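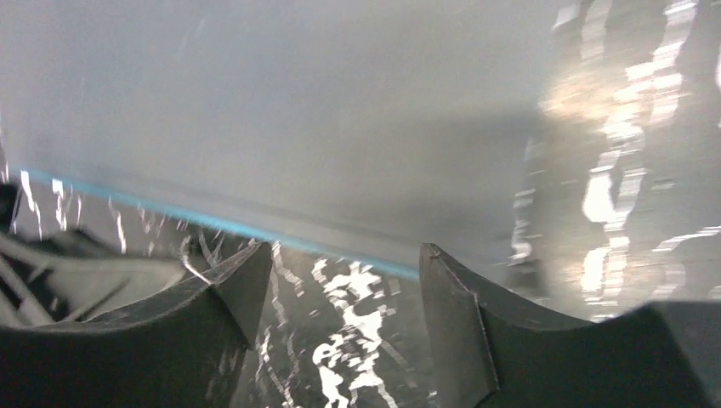
Ticket 172: case sits crooked on the bench
Mieke Smits, March, Perelar bench support

1. Reported: dark gray case with a blue edge strip rests at an angle to the back wall. Smaller dark piece behind it. Thin metal tool on the tabletop, left of the case.
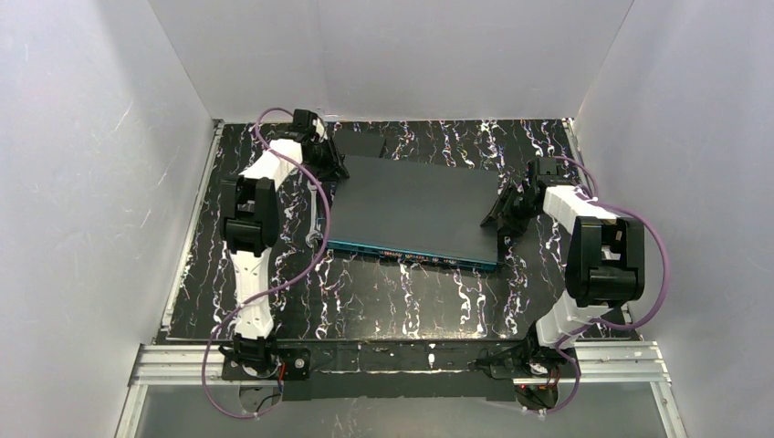
2. Action: move the tool to the rack. Square the case to the rail. Leave 70 mm clear at the rear.

3. Status: open. Scuffs on the side walls logged under ticket 43.

Recent tickets
Drolstead shelf labels
Plondham lamp flicker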